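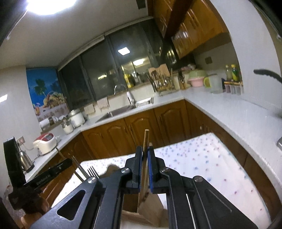
How often do the finger pads need checking? Start of every session and again every 2000 grasps, whichever comes first. Log it even when nothing's changed.

Slide 2. Collet handling rules, draft from March. Ask who's read it (pause).

- one object per grasp, no scooping pairs
- Let go over the table or the holder, never over the floor
- pinch near the centre of the pad, not the tip
- two operators = agree who goes first, out loud

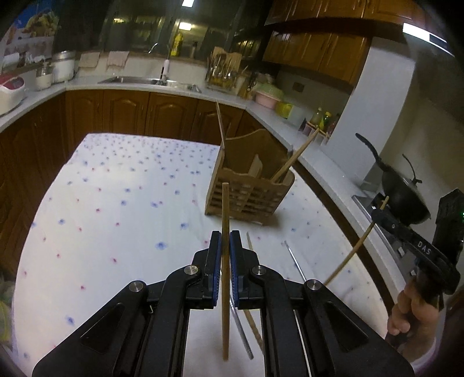 Rule five, the one Fendar pushed back on. No re-dos without a new log entry. Stendeseo had 2896 entries, kept 1325 after review. Mostly labelling, not hardware. Say that slowley.

Slide 4. Ritaveck checklist, 5 lines, fits on a card. Colour coded, red means stop and tell your supervisor.

skip slide 5 if short on time

Questions. Somebody will ask re cleaning pads, answer is on teh back of the handout.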